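Drindach bench testers are teaching the robots how to open an oven door

2018-04-16

HOLLIS — The repair floor at Drindach has always had a sound to it, and most of that sound is doors. Toaster oven doors, mostly, being opened and let go and opened again by the people who check returned kitchen appliances before they're boxed up for resale. Lately some of that work has been done with a gripper in hand, and the testers holding it are having a pretty good time.

The company started its Grorkell project this winter. The plan is to hand the dullest part of the checking, the repeated pulling of handles and turning of knobs, to a pair of robot arms that will go in beside the benches in July. Before the arms can do any of it they need to be shown, and the people showing them are the same ones who have done the job by hand for years.

The tool they use is a two-fingered gripper that you hold and steer yourself, with a camera looking out past the fingers. A tester sets an appliance on a table, starts recording and goes to work with the gripper in place of their own fingers. Pull the handle down, let it up, turn the knob, back off. Then the oven gets moved a little and they go again. The recordings go to Mirnanero, the software firm working with Drindach, where they're used to train the arms.

Azucena Ibarra has been on the benches longer than anyone else there, and she was the first to try it.

"I thought I'd be terrible," she said. "You lose all your feeling. With my hand I know if a hinge is bad before the door is halfway down. With the gripper I had to learn it all over, and I loved that! I went home and told my husband I'd spent the day learning to open a toaster."

So far the crew has recorded 673 door openings that Mirnanero considers good enough to keep. Plenty more were thrown out. Doors slipped, fingers came in too high and bumped the glass, and one early batch was lost when the recorder filled up over lunch and kept its light on anyway.

Drindach takes in 386 appliances in a normal week, and every one that has a door gets that door worked 25 times before it moves down the line. It's the part of the job people like least. Wrists get sore, and testers have been swapping benches every hour for years to spread the strain. If the arms take over that stretch, a tester would set up the oven, start the run and move on to wiring checks and repairs on another unit while it finishes.

That's a real change, and the floor has talked about it a lot. Glenys Inskip, the shift lead, said the first meeting was tense. People wanted to know whether there would be fewer of them by the end of the year, and they wanted it answered by somebody who could be held to it. The company has since put in writing that no bench job will be cut because of the arms through the end of next year. Inskip would have liked a longer promise and told management so.

"I'll take what we got and keep asking," she said. "But I'd be lying if I told you I wasn't excited. We've had people in here with ice on their arms at break. If a machine wants that part, it can have it."

Three of the testers are also moving into a new position, with a raise, that splits the day between repairs and recording. They'll keep making demonstrations after July, as new models of oven come in with new kinds of handles. Osaze Ekwueme is one of them. He came to Drindach from a restaurant kitchen and has turned out to have the steadiest hand with the gripper, and he's full of opinions about handles. Wide ones that stand well off the door are easy, he said, as long as you bring the fingertips in low. Flat ones that hug the glass are miserable. He has started a notebook of them, with sketches, and Mirnanero's people have asked for a copy.

He has also been put in charge of dressing the tables. A robot that has only ever seen one oven alone on one table gets confused easily, so the crew puts other things around it — a pop-up toaster, a bottle, a wire basket, whatever is handy — and changes the backdrop as well. The recording spaces are lined with black cloth, and big colored letters hang on it. Everybody has ideas about what should go up next.

Heike Lammers, who runs the project for Mirnanero, spends two days a week in Hollis and has a locker there now. She said the testers caught something in the first week that her own office had missed. The early recordings all ended as soon as the door was open. Ibarra pointed out that opening it tells you half of what you need, and that a weak spring shows up on the way back. The whole recording plan was redone around her comment, and the closing motion is now part of every take.

"We would have built arms that were very good at the wrong half of the job," Lammers said.

There are still things the arms won't be asked to do. Smelling for scorched wiring is one. Deciding that a dent is bad enough to send a unit to parts is another. Knobs are somewhere in the middle: the gripper can turn them, but testers say it can't yet tell a loose one from one that's just well worn, and for now those stay with people.

Delwyn Prendergast, who repairs the units that fail, is watching from the next room over and hopes the arms will send him fewer mystery cases. A run done the same way each time should let him see at which pull a hinge started to give, and he'd like that printed on the ticket. Lammers has told him it's on the list. Until then the recording goes on every morning before the regular shift, and any tester who wants a turn can sign up on the sheet by the parts window.
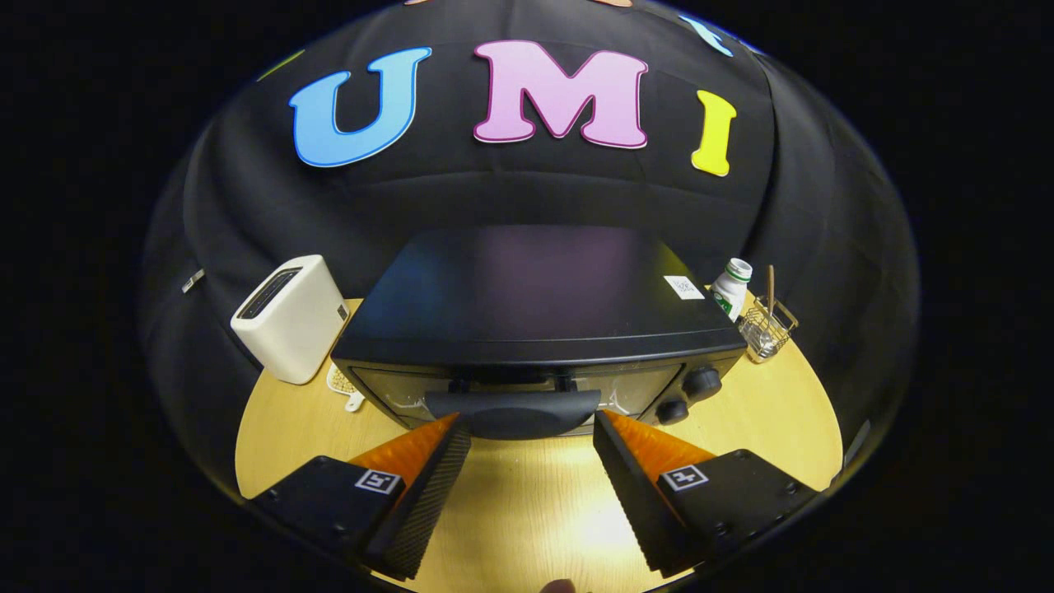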